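Kutis Laundry Help: Folding, Sorting and Bedding Questions

Last updated 27 October 2024. Answers by Adelino Meireles.

Do I have to fold on a table?
No. A made bed works well and is easier on your back if the mattress is high. Pull the sheet or cover flat first. A patterned sheet is fine to work on, but small white items are easier to spot on a dark one.

How should I fold socks?
Lay the pair together, heel on heel, and fold toward the cuff. Ankle socks need one fold. Longer ones need two. We don't recommend balling them, as it stretches the ribbing at the top.
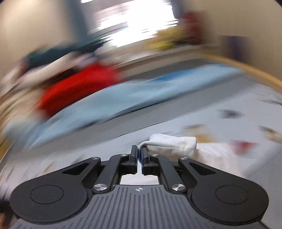
Folded white ribbed cloth over a pale patterned sheet.

What do I do with a sock that has no match?
Put it in the mesh pouch that came with your Kutis bag and check it after the next wash. If it's still single in February, use it for dusting.

Can I leave whites in a pile and fold them later?
You can, but cotton creases where it bunches up, and the creases set overnight. If you don't have time to fold, spread each piece out loosely.

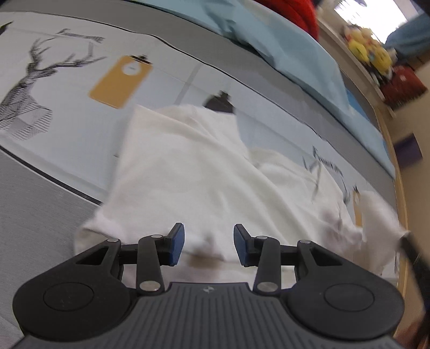 A cloth left like that for an hour or so usually needs only a shake and a quick smoothing by hand before you fold it. Start with the largest pieces and finish with the small ones, so the small ones end up on top of the stack.

Will a printed sheet stain my white laundry?
Not if it has been washed a few times and everything is dry. New dark prints can rub off on damp cotton. Wash a new sheet by itself 2 times before you put whites on it.

Which bag size do I need?
The Ene holds one person's weekly wash. The Didier is the larger one, with 3 compartments — most families choose it. Both fold flat.

Do you sell the Brololum shelf dividers separately?
Yes, in packs of 2. Order number 116.

Can I return a bag I have used?
Unwashed bags with the tag still on can be returned. Washed bags can be exchanged only if a seam or handle has failed.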